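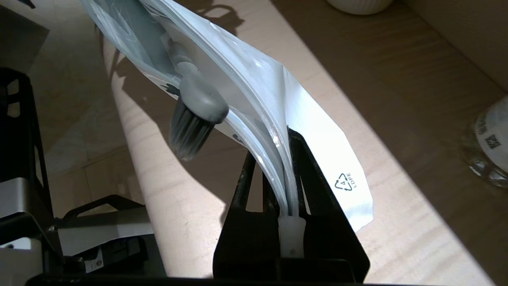
I have a drawer in the hall that is nothing but bags. Every family has one, I think, or a bag of bags hanging off a door handle, and ours had got to the point where you had to slide your hand in flat and press down before it would open. So one wet afternoon in February I tipped the whole lot out on the table and decided that by teatime every bag was either going to have a job or be gone.

The good ones, to my mind, are the clear ones with a little slider along the top. I can't throw them out! They arrive round socks, cables, bedding, a shower cap once, and they are far better made than most of the things I pay for. Graça (my sister-in-law, who moves house more often than anyone I know) puts absolutely everything in them before a move. Brushes, shoe polish, the plug for the bath, all of it. She swears by being able to see what's inside without opening anything, and after helping her shift twice I've come round to it completely.

Brushes are where I started, because brushes are horrible in a drawer. They shed, they pick up fluff, and the bristles get bent over by whatever is lying on top of them and then stay bent. There's a grey one with a domed head and a long handle that has gone into its own bag now, head down, handle up towards the top. I did try it the other way first and the bristles caught on the plastic every time I went to pull it out. Handle up means you just grab and go.

A few things I've worked out about bagging brushes, for anyone as odd as me:

Make sure it's bone dry. I put a washing-up brush away damp last summer and I won't describe the smell. A night on the windowsill does it, two if it has really thick bristles.

Don't squash all the air out. I used to roll everything up tight like I was packing for a fortnight in Spain, and of course the bristles came out looking like they'd slept on it. Leave it a bit puffy.

Slide the slider slowly. If you yank it, it pops off the end, and then you'll spend ten minutes trying to thread a tiny bit of plastic back on with your fingernails, swearing. Maribeth next door says a drop of washing-up liquid along the track helps with the stiff ones. I tried it and it did, though it made the bag a bit slimy for a while.

The other thing I did was actually read the bags. I'd never bothered! Plenty of them have the little triangle with a number in it, and a 4 with LDPE under it is the soft, stretchy sort of plastic. Ours can't go in the kerbside bin but the big supermarket has a collection point by the trolleys, so the torn ones went into one large sack for that. I weighed the sack on the kitchen scales out of nosiness and it came to 828 grams, which doesn't sound like much until you remember that a bag weighs next to nothing.

Henrique came in halfway through, looked at the table, and asked if we were moving. Then he took three bags for his fishing bits, so I don't think he gets to be superior about it.

I had been very tempted by one of those Mudetti drawer organisers, the ones with the adjustable slots, but I measured and the drawer is 445 mm across inside and the organiser just wouldn't sit flat. I've cut down a shoebox instead. The bags stand up in it on their ends like records in a shop, big ones at the back, and I've written on the front of a few with a marker pen. It rubs off if you handle it too much, so if somebody knows a pen that really stays put on soft plastic, please tell me in the comments.

Next job is the cupboard under the stairs, where I know for a fact there is a second bag of bags. I'm leaving that until the weather picks up and I can have the back door open.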